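Budgeting for a cable-handling cell: one shop's numbers 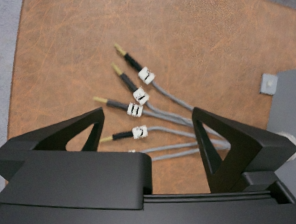
Ekrem Kozan
Sat 4 September

Dremico builds audio cable looms to order. The shop manager asked to be quoted by job title only, so that is how she appears. We talked for an hour in her office about what she plans to buy, what she has put off, and how the simulation work changed her list.

The task she wants to automate is sorting and presenting plugs. A loom comes off the bench as a bundle of gray cables with a labeled plug on each end, six to a bundle in the most common product. Someone has to pick each plug out, read the label and put it in the right slot of the test box.

"It's dull work and it's where we make mistakes," she said. "The labels are small, they twist around, and one cable always ends up under another."

Her first quote came from Sönmez, an integrator she had used before for a labeling machine. It covered an arm, a two-finger gripper, a camera and a fence. She sent it back with questions, mostly about the gripper.

"I'd assumed the arm was the big decision. Then we started running it in simulation and all our trouble was down at the fingers. They're wide. When they come in over the cables they cover part of what you're trying to pick, and the camera can't read a label it can't see."

The simulation was set up by Ultenley, a small firm that charges by the week. She bought 3 weeks of their time before committing to any hardware. Most of that went into the cables themselves, which bend and lie across each other, and into trying different bundle layouts on the work surface.

I asked whether it was worth paying for.

"For us, yes. I could take it to the owners. Before that I had a brochure and a price."

What changed on the list was the fingers and the fixture. She has added a line for a second set of fingers with narrower tips, and another for a simple comb that spreads the cables before the gripper comes in. The comb can be made in house. She has allowed $900 for material and machining, and she thinks that is generous.

She has also set money aside for labels. The present ones are white wraps with black print, and she wants a larger character repeated on both sides. "That's pennies per cable. It should have been the first thing we did, robot or no robot."

The software line is less settled. Sönmez would like her to license Morkovby, a planning package they know well, on a yearly fee. She has asked for the fee to start after acceptance and was still waiting for an answer when we spoke.

Delivery is quoted at 54 working days from order. She intends to place the order so the cell arrives in January, when the bench is quiet and two of her people can be spared for training.

"Training is the part I got wrong last time," she said. "I budgeted for the machine and then had to borrow hours from everywhere else. This time it has its own line."

Spare fingers, cable guards and a service visit after 6 months are on the order too. A second arm is not. She will look at that again once the first one has been through a full run of bundles.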